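Filed under: Eating Well » Kitchen Habits

Print this page | E-mail to a friend

Drinking More Water at Home

Most people who fall short on water don't dislike it. They forget. Fill a pitcher in the morning, keep it on the counter and finish it by dinner. Sliced cucumber or lemon helps if plain water bores you. Change the slices every day.

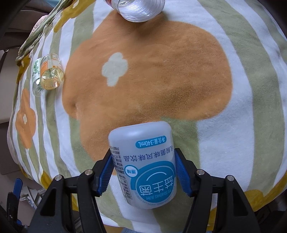
Swap sweet drinks out slowly. Mix juice half and half with water for 2 weeks, then cut it again. Check labels for the serving size before you compare sugar. Small plastic drink bottles, like the translucent white one over the striped and flowered blanket, are easy to finish without thinking, so pour yours into a glass. Put the rest back in the fridge.

Wash reusable bottles daily in hot, soapy water. Soak the caps for 10 minutes and let everything air-dry.

Contact | © Hurero Kitchen Pages | Back to top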